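Making Cut Flowers Last the Week
Kitchen and Home Tips

Most bunches give up early for the same few reasons: dirty vases, dry stem ends and too much sun. None of it takes long to fix.

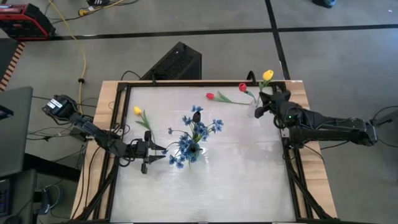
Before you start
Wash the vase with hot water and dish soap, even if it looks clean. For a narrow neck, drop in a spoonful of uncooked rice with a little soapy water and swirl. Rinse twice. A film left from the last bunch will cloud new water overnight.

Cover the table. An old sheet or a shower curtain liner works better than newspaper, which tears when wet and leaves ink on pale wood. When you finish, pick up the corners and shake everything into the compost.

Cutting the stems
Use a sharp knife or garden snips. Kitchen scissors tend to pinch soft stems shut. Take off about an inch at a slant and get the stems into water right away.

Strip any leaf that would sit below the waterline. Leave the upper ones on unless they look yellow.

Woody stems such as lilac need a longer cut. Slit the bottom inch with a knife. I used to smash them with a hammer as my aunt taught me, but the ends went to mush and the water smelled by the second day.

The water
Cool tap water is fine for most flowers. Bulb flowers like tulips and daffodils want it cold and fairly shallow. Daffodils should also stand alone for a few hours before you mix them with anything else -- the sap is hard on other flowers.

If the bunch came with a packet of food, use the amount of water printed on it. The packets from Birkimside, the stall where I buy mine, are meant for 500 ml, and my everyday vase holds more than that, so I use two. My small bud vase takes 170 ml and gets a pinch.

Change the water every other day and trim the stems a little each time.

Where to put them
Keep them off the radiator and the top of the fridge, and away from the fruit bowl. Ripening bananas and apples give off a gas that ages flowers fast. A hallway or a north window is good. In May, when my kitchen gets the late sun, I move the vase to the pantry shelf at night.

Drooping heads
Recut the stems, wrap the whole bunch snugly in paper and stand it in deep water for two hours. Roses often come back. Hydrangeas can go head down in a bowl of cool water for half an hour.

Removing the white ring
Hard water leaves a line inside glass. Fill past the line with equal parts white vinegar and warm water, leave it until morning, then wipe with a bottle brush.

-- Nkechi Onyeka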